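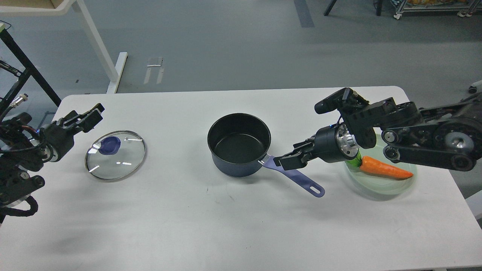
**Do I need to be a good cook to take part?**

You need only to cook at home at least two times in a week, for yourself or for other people. We are interested in everyday meals, also the very simple ones.

## Call for participants: Weekday Suppers, Tarnthorpe

The Grindum Food Writing Program is looking for 16 people who live in Tarnthorpe or near to it and who would like to write down how they cook on ordinary evenings. The texts will be collected in a small printed book, together with the recipes.

Many cookbooks are made for guests and holidays. We would like to make one for the evening when you come home late and there is half a cabbage and some rice. In the first book, which was made in Makov, the most loved text was four pages on reheating soup. The writer of it had not written anything longer than a shopping list since school.

### What you will do

- Keep a kitchen diary during August. A few lines after each meal is enough.
- Come to nine evening meetings, where we read the diaries aloud and talk about them. Each meeting takes two hours, with a break for tea.
- Choose one dish and write a text of 700 words on it, plus the recipe.
- Cook your dish one time with another participant, who follows only your written recipe. You are asked to stay silent while the other person cooks. It is more difficult than it sounds!

### Who can apply

You must be 18 or older. You can write in English or in another language that you know well; for other languages we will look for a translator, but we cannot promise one for every language, so please tell us early. Spelling and grammar are not important for the selection. We had many good texts from people who learned English as adults, and I am one of such people myself.

Professional cooks are welcome if they write about what they eat at home.

We would be especially glad to hear from people who cook for one person, people who work at night, and people who started to cook late in life.

### What you receive

Participation is free. We pay for the ingredients of the paired cooking and for your bus tickets to the meetings. Every participant receives three copies of the book. There is no fee for the texts, and you keep all rights to your own text and recipe.

The meetings are held on the second floor of the Chowdhury Building, room 1519. The numbering of the rooms is strange there, please follow the green signs from the elevator. The paired cooking is in the teaching kitchen downstairs. It has gas and electric stoves, and you may bring your own pan if you are used to it. Please write to us about allergies before the first meeting.

### How to apply

Send us one page, typed or written by hand, where you answer these questions:

1. What did you cook yesterday, or the last time when you cooked?
2. From whom or from where did you learn it?
3. What do you always change in a recipe?

Add your name, your telephone number and the evenings when you are not free. Photographs and a résumé are not needed.

Applications must reach us by 23rd November. You can leave them at the reception desk of the Chowdhury Building, in an envelope marked "Suppers". All applicants will get an answer, also those who are not selected.

Kristaps Šimkus
Program coordinator, Grindum Food Writing Program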